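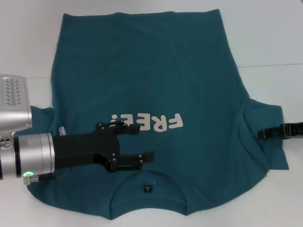

How often should I get my hockey skates sharpened if I only play in a rec league?

Every 13 hours of ice time or so is a good place to start, and then you go by feel. If your inside edge slips when you push off, get them done.

More detail from the original poster: I play defense at the Niststead rink, two games a week plus the open skate, and I just bought my first new pair (Statel, the mid-range ones). The shop did them at 5/8 and I feel like I'm sliding all over the place in tight turns. Is that the hollow or is it me?

Answer 1

Probably a bit of both, and welcome to the best sport there is! 5/8 is fairly shallow, so you glide great but get less bite. Ask for 1/2 next time and give it a few skates before you judge it – your ankles need time to catch up. Also ask who is running the machine. At my old rink the evening guy left one edge higher than the other every single time and I blamed my crossovers for a whole season.

Rink ice matters too. Niststead runs pretty hard in the morning and gets soft by 9 pm, so the same blades feel like two different pairs.
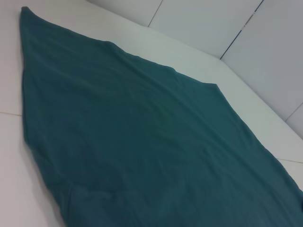

Answer 2

just go 3/8, everybody I play with in the Hollen league does. stops like a dream

Answer 3

I'd hold off on 3/8 for now, that's a lot of grip for a heavier player and your legs will be cooked by the third period. Agree with 1/2. Wipe the steel down after every skate and take the hard guards off before they go in the bag, or you'll get rust spots. Kongkaew on the east side does a nice even job and will check your edges while you wait. Have fun out there – new skates are the best!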